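Gripper Stalls on the Cluveo Arm

Hultton told us the Cluveo would quit dropping things after the October update. I have my doubts. The log shows 1,272 stalls in 3,000 tries, and the vendor's summary calls most of them "operator setup." Nyokabi Urio did the setup, and she followed their manual page by page.

Shu-fen Tseng pulled the fault codes. Code 8 means loss of grip force, or so the manual says – it also comes up when the gripper is holding nothing at all. I don't see how anyone tunes a machine on that.

One picture for now. More when Oi-ling Shek sends hers.

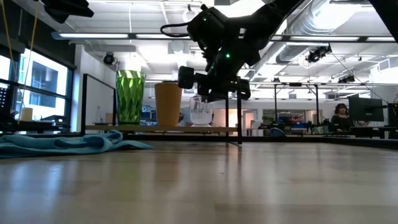
Grip force is the number Hultton wants us to trust, and I wouldn't put my own hand under it yet. A crumpled cloth like the teal one on the left is soft enough to forgive a bad reading. The tall green glass on the shelf is what I'd worry about.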